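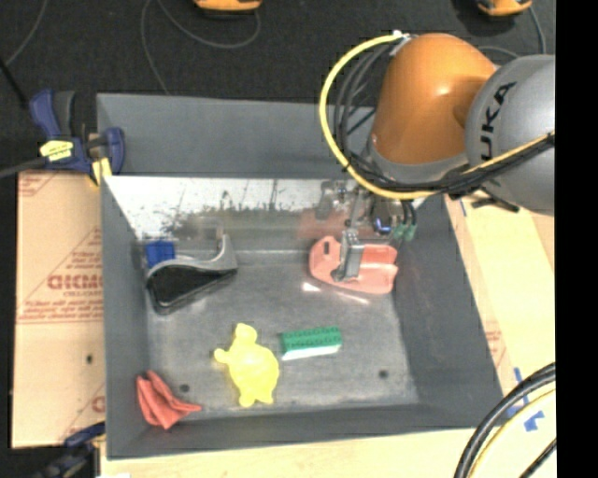 Figure 2. Large gray rectangular bin, viewed from above.

4.2 Container losses between sites

The accounts kept by the two firms do not define a lost container in the same way. At Kaltgate, a container is written off when it has missed one full stock count. At Gashi, it stays on the books until a site manager signs a form, and El Sherbiny and Ragab have already noted that such forms tend to be signed in batches near the end of the accounting year. A direct comparison of write-offs would therefore mostly compare office habits. We use the movement records instead and treat a container as missing if it has left one site and has not been booked in at any other site by the close of the study.

Under this rule, 246 of the 885 containers in the pool were missing at the close. The figure is higher than either firm expected. Part of the gap is a matter of paperwork. Containers that go out full are booked by the driver, who needs a signature for the goods. Empty containers travel back with whatever load has room, and the return slip is often filled in later by someone who did not see the truck unloaded. Purba found the same weakness in a study of beverage crates and proposed a deposit on each empty. A deposit was discussed at Gashi but was dropped after customers objected to the extra line on their invoices.

Missing containers are spread unevenly over the customers. Small customers with no storage yard return their empties quickly, usually on the next delivery. Larger customers keep them. Interviews with yard staff suggest that a container held at a large site soon finds other uses — scrap, packing material, spare parts — and is then no longer seen as belonging to the supplier. Markings did little to change this. Containers with a painted owner name went missing at nearly the same rate as those with only a stamped serial number, and the difference is too small to support a claim either way.

Size matters more. The large containers do not nest when empty, so a return trip moves mostly air, and drivers paid by the load have little reason to accept them. The smaller type can be stacked inside one another and goes missing less often, although it is easier to misplace. Rondonuwu's cost model assumes a single loss rate for all container types. Our records do not support that assumption, and in Section 5 we fit the two types separately.

One change in the pool has to be allowed for. In April, Kaltgate bought 260 used containers from Nirka to cover a shortage at its northern sites. They are not part of the 885 and were given serial numbers in a separate range. Where a slip gives only the last digits of the number, the two groups can be confused. Such slips were checked against the truck schedule and left out if the match remained unclear. Leaving them out makes the missing count slightly too high, and the estimates in Section 5 should be read as an upper limit for that reason.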